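Entryway Storage: Revised Guidance for Ostine House Residents

The Residential Services Office has completed its review of shoe and slipper storage in the shared entryways of Ostine House. The review covered all 68 units and was carried out in conjunction with the annual inspection of hallway floors. Residents are asked to read the following guidance, which takes effect in August and replaces the notice issued to new households at move-in.

Indoor slippers, outdoor shoes and boots have until now been kept together on open racks beside the front door of each unit. Inspection found that the racks were in many cases overfilled and that footwear had spread into the walking path. In several units the floor finish near the door showed wear from grit. The Office has concluded that closed cabinets are better suited to these entryways, and cabinets are being installed as racks come due for replacement. Almost 50 units have been fitted to date.

Each cabinet is intended for the footwear of one household. Slippers in daily use should be placed on a lower shelf, in pairs, with the toes facing the back. Upper shelves are best reserved for lighter items and for footwear that is out of season. Boots should be cleaned and left on the mat until fully dry before they are put away. Damp footwear stored behind closed doors will develop an odor, and moisture may in time damage the shelf surface. 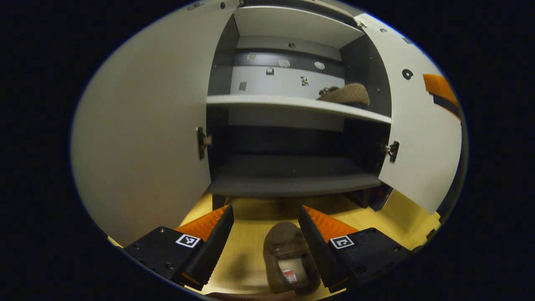
Deolinda Seixas wrote to the Office that slippers are the one item in her home that never stays where it is put, and asked whether guests' pairs must also be kept in the cabinet or whether a basket by the door would be acceptable. She added that her grandchildren take off their slippers wherever they happen to be standing, and that a basket is the only arrangement they have ever respected.

A basket is permitted, provided that it stands against the wall and leaves the full width of the doorway clear. Households may keep up to 2 baskets in the entryway. Larger containers, benches with storage and freestanding racks require written approval, and requests may be left at the Ekpo Street desk at any time before 4 p.m.

Residents have also inquired about the care of fabric and fleece slippers. The Office does not supply or launder footwear, but offers the following general advice. Washing instructions differ from one pair to another, and the label should be consulted first. Where no instructions are given, loose dirt may be removed with a soft brush and the insole wiped with a damp cloth. Slippers should be dried at room temperature and kept off radiators. Soles should be checked for small stones, as these are a frequent cause of scratches on wood floors.

Cabinet doors should be kept closed when not in use, particularly in the narrower entryways of the Cirnongate wing, where an open door may obstruct the hall. Hinges that have become loose or noisy should be reported to the maintenance desk. Residents are requested not to tighten or replace hinges themselves, and not to drill additional holes in the doors or side panels. Adhesive hooks may be used on the inside of the doors if they can be removed without leaving a mark.

Shelves may be moved to a different height on request. Maintenance staff will carry out the adjustment without charge during a regular visit. Households that include a person who has difficulty bending may ask for the most-used shelf to be raised, and these requests will be handled first.

The old racks remain the property of Rornero Residential and should be left in place, emptied, on the morning of installation. Footwear that residents no longer need may be placed in the donation bin in the east lobby, clean and tied together in pairs. Single shoes and slippers cannot be accepted.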